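Yasir Kazmi has been selling fruit for 39 years and has yet to eat any of it. The grapes are PVC. The pears are mostly foam. The bananas, he says with real feeling, are a disgrace, and he has been trying to find a supplier of decent ones for as long as he has been in the trade.

We meet in the back half of Skovetell, his shop, which hires and sells imitation food to display homes, caterers, theatre companies and anyone else who needs a bowl of something that won't go brown. There are 4,000 pieces in the catalogue. Kazmi makes tea, clears a chair of eggplants and tells me to sit.

"People come in wanting perfect," he says. "Perfect is what gives it away. You go to the greengrocer, nothing matches. One pear's leaning, one's got a shoulder on it. So I tell them, buy the ugly pear. They never want the ugly pear."

His other rule is restraint. Customers arrive with a big bowl in mind and leave, if he has his way, with a plate and hardly anything to put on it. He dislikes pineapples ("a cry for help") and will not be drawn on the subject of glass fruit. Colour is what he'd rather talk about. Green grapes and a yellowish pear can sit near each other all day, in his view, so long as the plate is doing something different. White plates he calls hospital. Teal he came around to slowly, after his daughter left one at the shop with her lunch on it.
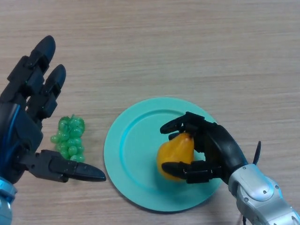 Dirkar, the catering firm, takes a different line on grapes, and a letter from Abbasi in their office argued that the plastic ones should be kept off pale timber altogether, where the shine shows up, and put on dark cloth instead. Kazmi has the letter pinned above the kettle.

"Wrong," he says, "but nicely typed."

His case for pale timber is that it is what people have at home. A grape on black velvet looks like jewellery, and then the customer starts inspecting it. On an ordinary table the eye slides past. He does concede the shine. The remedy is a bit of talc on a make-up brush, wiped nearly all the way off again, and he does it while we talk, bunch after bunch, without once looking down.

Stems are the next grievance. The old Rarnotier grapes came with a proper woody stalk, wired, that you could bend over the rim of a dish. He bought 3,000 bunches when the line was dropped and has almost 2 boxes left, which he does not hire out. I ask what he is saving them for.

"April," he says. "There's a play."

Is it a good play?

"No idea. There's a banquet in the second act, and they've asked for bananas."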